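Run 58 and Conall was eating noodles over the keyboard again.

"Same thing," he said. "Plans the reach, gets over the sink, then what."

"Then it thinks."

"It doesn't think, Tharindu. It times out."
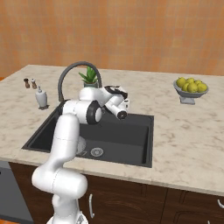

The demo was September 6, 2018, and Stidlow wanted the planner running without a hand on it. Tharindu Fakir had written most of Zustus in July, in a kind of fever. Fine code. Fast. But it balked at the basin, every seed. He scrubbed back through the log. Arm out past the elbow, gripper up by the back corner over that black sink, and the collision checker screaming about the faucet. The faucet! He'd padded it himself. Twelve centimeters, what was he thinking.

"Cut the padding," said Conall.

"And if it hits?"

"It's a simulated faucet. Let it hit."

He cut it. Reran. Coffee, cold. The office heat had gone off at some point and niether of them had got up to look.

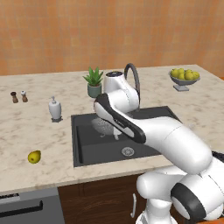
*Fingers down in the basin, one pear out on the counter.*

"It's in," said Conall. He'd put the noodles down. "It's in the sink."

"Dont talk to it."

Mofokeng had called twice. Tharindu let it ring. What would he say, that the thing reached down now? That he'd sat there at one in the morning with his hand over his mouth?

Next seed. Next. The pose estimates held, mostly. The task graph printed its little green lines and he read every one, lips moving.
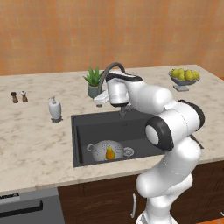

"You should call her back," Conall said.

"After 72."

"You said after 58."

Seed 72 went red on grasp confidence. He dropped the threshold, hated himself, put it back. Found a flipped sign in the wrist transform instead. One character. Since July!

He laughed untill Conall started too.

"Wrist view," he said. "Give me the wrist view, I want to see what it sees."
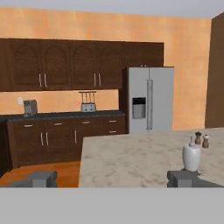 Neither of them spoke for a bit. It was a nicer kitchen than his. He thought about that, the rent on the place in Stelen, the one burner that worked.

The phone again. Mofokeng.

He picked up this time.

"It's late, I know," he said. "No, wait. Stay on. I'm starting the next one."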